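Benwood Church Members Approve New Rules for Naming Elders

August 2026

Members of Benwood Community Church voted Wednesday night to change how the congregation picks its elders, ending a system in which the senior pastor put forward every name.

The new bylaws passed by 10 votes, according to church clerk Reshma Motaung. Under the change, any member in good standing for at least three years may nominate a candidate, and elders will serve a term of three years with a limit of two terms in a row.

The old bylaws set no term limits. Two of the current elders have served without a break since the church moved from Griklow Street to its present building on Urkis Road.

"People wanted to know how a person got on the board and how a person got off it," Motaung said. "The old document didn't answer either question."

Some members spoke against the change before the vote. They said open nominations could turn the process into a popularity contest and asked that the pastor keep the right to interview each candidate. That request was added to the final text, but the interview will not be binding.

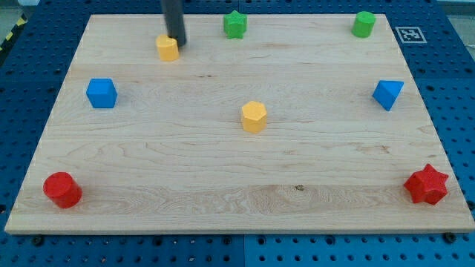

What happens next

Nominations open in November. Forms will be available at the church office and after both Sunday services. Each form needs the signatures of two other members.

The congregation also agreed to post minutes of elder meetings within 10 days, leaving out pastoral care matters. A separate motion on leaving the Mushi Fellowship of Churches was put off until the annual meeting.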